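Front Page > Odds and Ends > Learning Warka, Badly

Jul 23, 2024

I have now been studying Warka for six months, and I would like it on the record that I can order soup in it. I can order soup for myself, for a friend, and for a widow of high standing. What I can't do is understand anything that gets said back to me once I've ordered it.

I took it up in January, when everyone takes up things, after my doctor suggested a hobby and I misheard the part about it being relaxing.
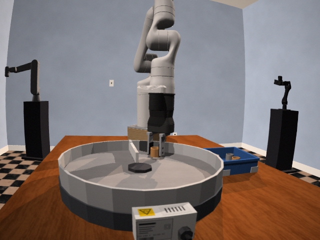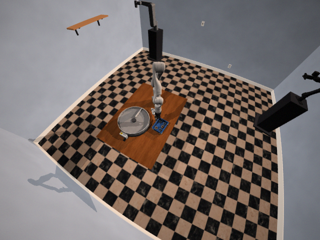
Warka, for those who haven't been cornered by me at a party, is a language spoken on one side of a valley. The people on the other side speak something else and are said to be rude about it. My grandmother's mother came from the Warka side, left at nineteen, and by all accounts refused to speak a word of it to anyone except chickens. So my family heritage consists of a last name, a recipe with no quantities, and a phrase my mother always believed was a blessing. I looked it up in my second week. It means "get off the roof."

The textbook was written by a man named Pillai, and I have come to know him better than some of my cousins. He never says anything about himself, but you can tell. The sample sentences in chapter one are about bread and weather. By chapter four they are about a brother who borrowed a cart and returned it with a different wheel. By chapter seven every verb in the past tense has to do with the brother. "He had promised." "He had been going to promise." There is a whole page on the conditional, and I read it with my hand over my mouth.

The grammar itself is what the back cover calls "approachable," which is also what people say about large dogs. There are 48 ways to say "that." I was braced for the verbs, I had heard about the verbs, and then it was "that" that got me. It depends on whether the thing is uphill or downhill from you, whether you've seen it before, and whether you would mind if somebody else took it. I tried to refer to my own coffee mug last month and gave up and pointed.

Then there's the matter of uphill and downhill when you live in Cestoncombe, a town so flat that the skate park is considered scenic. I asked my teacher what to do about it. My teacher is Marin Popescu, who gives lessons by phone and has never once let me finish a sentence I had prepared in advance. Marin thought about it and said that in flat places, uphill is wherever the rich people live. This has worked pretty well. It did mean I had to redo all my flash cards after they put up the new condos.

I do two lessons a week. We start with what Marin calls conversation. He asks how I am, and I tell him I am a large goat, or that I was well until the late king, or some other thing that is one vowel away from "fine." He never laughs. I'd feel better if he laughed. He just waits, and then says the sentence again the right way, very gently, in the tone you'd use to back a car out of a garage with a child asleep in it.

People ask me why I don't use an app. I did use an app. It was called Vekura, it had a cheerful little bell, and it taught me five words for "boat." The Warka valley has no navigable water. I wrote in to ask about this and got a reply thanking me for my interest in boats. I still get the bell, every evening, and I still can't find where to switch it off, and at this point I think of it as a kind of vespers.

What nobody on the forums warns you about is how bad it makes your English. I was at the bank last week and could not come up with the word "deposit." I could see it. I knew roughly how long it was. The teller and I stood there while I said "put it down inside, for keeping," with hand motions, and she was extremely nice to me and spoke very slowly from then on. I let her. It seemed rude to get fluent on her all of a sudden.

My mother has started to take an interest, in her way. She calls to ask how the chicken language is going. A few weeks ago she asked what the blessing really meant, the one she'd said over both of us kids every night at bedtime and over my sister's baby at the christening, and I told her it was hard to translate. She said she'd always figured it was. Then she said it to me, the whole thing, in an accent I have been trying to produce since winter and haven't come anywhere near. She got every vowel right. She has no idea what a vowel is up against in that language.

I've got a lesson tomorrow and I'm supposed to have prepared a short talk on a journey. I've written mine about the brother and the cart. In my version he brings the wheel back, though I still have to look up which "that" it would be.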